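Kitchen demos, part two

January 4, 2018

I spent most of the break collecting demonstrations in the simulated kitchen, so it's time for an update. In October I had 52 usable runs of the cabinet task. Now I have 131. The goal is still to get to the point where the policy can open an upper cabinet and deal with a dish on the counter without me steering.

Each run is me driving the arm by hand through the Lernbridge controller. I record the joint positions and the camera views, then go back and mark where each step starts and ends. Marking takes longer than driving.
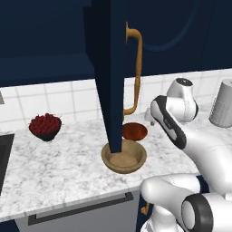
I throw out any run where I stop to think for too long. Preben Ragnarsson told me to keep them, and for a while I did, but the policy picked up my pauses and would just sit there near the handle. After I removed them it got moving again. The training run on the smaller set took 3 hours on the old machine.

The dish is the harder half. Approaching the rim from a bad angle tips it, and I don't have many examples of recovering from that, so I'm going to record more on purpose.
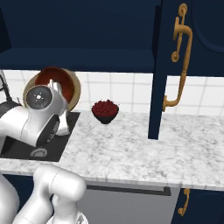
Gripper at the rim of the tan dish, behind the sink.

Next I want to move the bowls between runs. They have been in too few places so far. I'm aiming for 70 more runs before I train again.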